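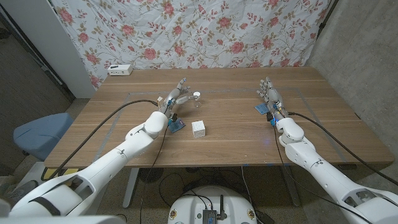 Dulwood, July 24, 2022

3.2 Stain and crease behavior of printed household cottons

The second part of the study looked at printed cotton cloth used in homes as curtains, table covers and wall hangings. Plain cloth had been dealt with in Section 3.1. Printed cloth was treated separately for one main reason: a pattern changes how people judge wear. A crease that is easy to see on a plain white sheet may go unnoticed among flowers and leaves, and the same holds for light stains.

Households in Dulwood and Cludlow were asked to lend one printed cloth each, in whatever state it was kept. We received 128 pieces that met the size requirement. Floral prints on a white or pale ground were the largest group, followed by checks and then stripes. Figure 2 includes a cloth of the first kind, hung up, with pink-red roses and thin vines on white. The creases in it can be seen, as can some light puckering.

Each cloth was graded by two readers working apart. Both used the five-step crease scale given in Section 2, where a grade of one means heavily creased and five means smooth. When the two grades differed by more than one step, Amado Baluyot graded the cloth a third time and the middle value was kept. This was needed more often for florals than for any other group. Readers agreed well on stripes, where a crease bends a straight line and is hard to miss.

Washing followed the Paju method with one change. The original calls for line drying outdoors, but the weather in July did not allow this on every day, so all pieces were dried indoors on racks. We do not think this affected the crease grades much, though it may have slowed drying of the heavier cloths. Those were left overnight.

Stains were applied to test strips and never to the borrowed cloths. The strips were cut from new cotton bought from Undico in a rose print and in plain white. Tea, cooking oil and beet juice were used in turn, each left to stand before washing. We prepared 400 strips in all – enough to repeat every stain at each wash temperature and to discard strips with uneven edges.

Results were clear for tea and less clear for oil. Tea marks on the rose print were rated lighter than tea marks on plain white, even when both strips had been handled the same way. Beet juice gave a mixed picture. Where it fell on a printed flower it was often missed, and where it fell on open ground between the stems it was rated much as it was on plain cloth. Oil left a darker patch on both fabrics, and the print made little difference.

Several owners told us they had chosen a floral cloth because it "hides things." Our grades support this for tea and for small creases. They do not support it for oil. Color loss after repeated washing is taken up in Section 3.3, where the red and pink inks are compared with the greens.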